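From: Areti Tsakiris
To: Hondosero Home Cooks list
Subject: Re: [hondosero-cooks] Carrot slaw in quantity, and which grater

Styliani Vlachopoulos wrote:

> I have the July lunch again and need a slaw that can be made the
> evening before. Last year mine was swimming by noon. I used the
> shredding disk on the food processor and I think that was the
> trouble, but I don't know. Does anyone still do it by hand? Also
> what do you put it in? All my big bowls are glass and I don't want
> to carry them down the stairs.
>
> Styliani

Styliani,

I do it by hand, on a flat grater with a long handle. Mine is white with a red insert at the wide end. I set it across the cutting board and grate straight onto the board, then move the pile to a bowl when it gets in the way. The shreds come out longer than the ones from my old processor and they stay firmer overnight.

For one bowl, enough for a family table, I use 400 grams of carrots, weighed after peeling, and a quarter of a small red cabbage. For the church supper in the spring I had 1,630 grams of carrots and did them in four rounds with a rest in the middle. My wrist was sore but it can be done. If your lunch is bigger than that, use the machine for the cabbage and keep the carrots for the hand grater.

The water is from the salt. Salt the carrots by themselves, leave them 20 minutes, squeeze them in a towel, and only then mix in the rest. Don't dress it the evening before. Keep the dressing in a jar and pour it on when you get there.

My setup is the gray table against the wall, with the food processor at one end and the white table pulled up in front for whatever doesn't belong with the food. 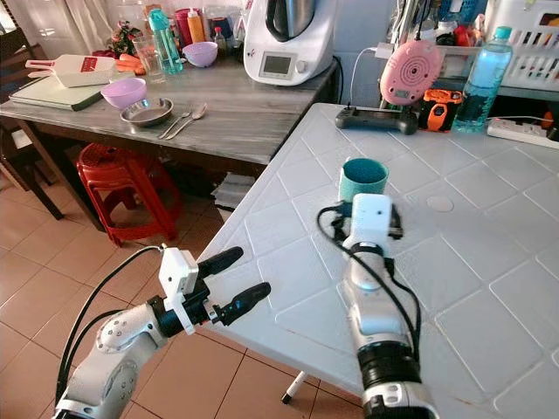

Dressing for the 400 gram batch: juice of one lemon, a tablespoon of vinegar, 3 tablespoons of oil, a teaspoon of mustard, pepper. Sugar if the carrots are old. I used to buy the Flurnetti vinegar but the store here dropped it, and plain cider vinegar tastes the same to me in this.

On bowls, I gave up glass for carrying some years ago. I mix in stainless steel and serve in plastic. The lilac ones I have came from the Nikolaidis store when it was still on the corner, and they weigh next to nothing. They do take up color from beets, so if you put beet in the slaw, mix it in the steel one and wash the plastic soon after. For the stairs I would use a steel bowl with a plate on top and a dish towel knotted over it.

I get everything out on the table before I start, including the things I will only want at the end.
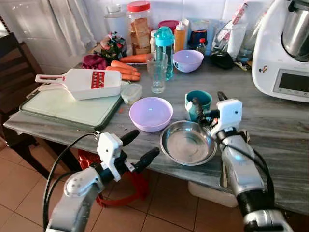 The other thing I put out is rusks. I break a few up and scatter them over the slaw at the last minute in place of nuts, as my sister's boy can't have nuts. They go soft in ten minutes so take them in their jar and let people add their own.

You asked last month about the Olar grater too and I forgot to answer. I had one. The holes were too fine for slaw and it made wet carrot paste. It was fine for cucumber in tzatziki, where you are going to squeeze it out anyway. I passed it on to my neighbor.

If you want the cabbage and beet version, it is in the list archive, message 257, under "winter salad." The amounts in that one are for a dinner, so multiply. I would halve the garlic if it is going to sit in a warm hall.

Let me know how many people you have this year. I can bring the second steel bowl over in the evening, after six.

Areti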